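Metico Classroom Gripper Kit

A two-finger parallel gripper for school clubs and competition teams, sold by Leblanc. The fingers have angled struts and flat, squared tips. Opening width is 82 mm.
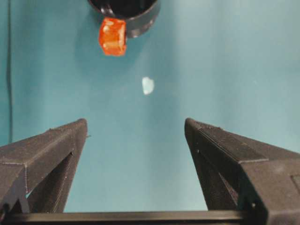 The kit ships in 294 parts and takes most clubs two sessions to build. Marcelle Rolland's team at Skellivero uses it for the mug task in the Zimus student round - reach, grasp, set down. Spare fingers are sold in pairs. 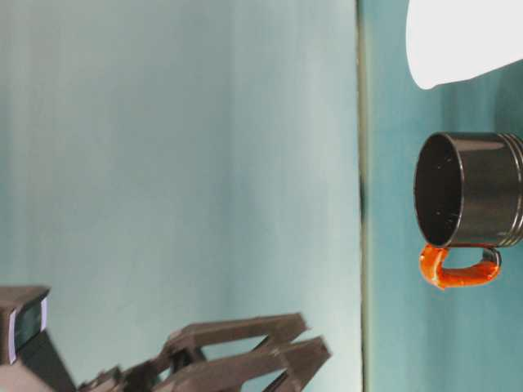
Skellivero, May

New firmware is out for all club kits. It allows 300 saved positions per arm. Update before the practice round.
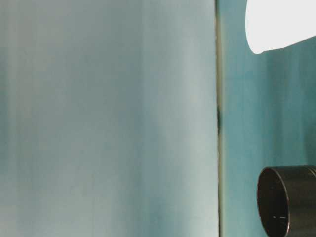
Mug task, side camera. Black cylinder at lower right.

Order no. 568. Arm not included.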